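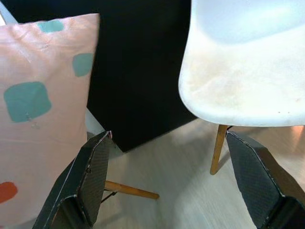 How often should throw pillow covers be washed?
Every month or two for the ones people lean on every day, and once a season for the ones that mostly sit there looking nice.

Forum: Home & Living > Soft Furnishings > Cleaning
Thread: Painted-look pillows, washing and where to put them
13 replies, showing first 9

pinkcornerfan
Posted Monday, August 29, 2022
So the answer above is the one pinned at the top of this section, and I'm fine with it for plain cotton. My question is about the spotty kind! I have fallen hard for pale pink pillows with those irregular teal and coral blots that look like somebody went at them with a fat brush. I bought a Fandetti one and I love it to pieces. The tag fell off before I read it (my fault, I was excited). Can I machine wash it or am I going to end up with a purple pillow?

lintroller_314
Depends if it's printed or painted. Rub a damp white rag on the darkest spot for a minute. If the rag stays white, cold wash, inside out, gentle. I've done my Fandetti covers that way for two years and the coral is still coral.

mossandoats
Disagree on the machine, sorry. I put a hand-painted cover through on gentle and the edges of the blots went fuzzy. Still pretty, but fuzzy. Sink, cool water, a capful of Pruramix, squeeze it, don't wring it, dry it flat on a towel.

lintroller_314
Was yours printed, though? If it was real fabric paint and never heat set, then sure, the sink. A printed one doesn't care.

mossandoats
No idea, I got it at a craft fair! Which is kind of my point, half the time you don't know what you've got.

pinkcornerfan
Did the rag test on the back and on the teal. Clean both times!! Going to try the machine this weekend with the zipper closed. Second question while you're all here. I want it in the corner where I read, and the only seat that fits there is one of those molded white plastic shell chairs. Does a soft pink pillow look silly on one?

twolampsplease
It looks GREAT. Hard white seat, soft blush pillow, little pops of teal. I have that exact combo by my back door and I smile every time I walk in. My only complaint is that the pillow slides. The shell has that rounded front and if you sit down fast the pillow goes out the side and onto the floor. I cut a square of rubber rug grip and it stays put now.

ohiobasement
Going to be the grump. White plastic seats get grubby, and whatever is on the seat ends up on your pillow. Mine had gray smudges and yellowish scuffs within a year, and the back of my light pillow picked up the gray. I went to a dark pillow and quit worrying.

twolampsplease
But you can clean the chair! Baking soda paste, soft cloth, small circles, rinse. The gray comes off mine every time. The yellow is more stubborn, I'll give you that.

ohiobasement
I've tried the paste. It took the shine off in one patch and now that patch catches dirt faster than the rest. Test it under the seat first, please, anybody reading this.

mossandoats
Dish soap and warm water first, always. Then a melamine sponge with almost no pressure if the scuffs are still there. I only get the paste out for shoe marks.

kan_shelf_owner
Can I throw in a vote for something big and black nearby? I have a matte black Kan cabinet, the plain one with no handles, and I used to think it ate the whole room. Then I put a pink pillow and a white chair next to it and wow, both of them woke up. Light colors really sing against a flat black. It does show dust like crazy, so keep a dry microfiber handy.

ohiobasement
Okay, that one I agree with. Black next to pink is nice.

pinkcornerfan
Oh no, now I want a cabinet. There's a Dosent one for 398 at the outlet but I told myself pillows only until September. Update on the wash: cold, gentle, inside out, half the soap I'd normally use. Colors look the same to me, spots have the same edges, and it came out a bit wrinkled. Do you iron these?

lintroller_314
Told you! Low iron from the inside, or just put the insert back in while the cover is slightly damp and let it dry plump. Most of the creases pull out.

mossandoats
Slightly damp is how you get a musty insert. Dry it all the way, then steam it.

View remaining replies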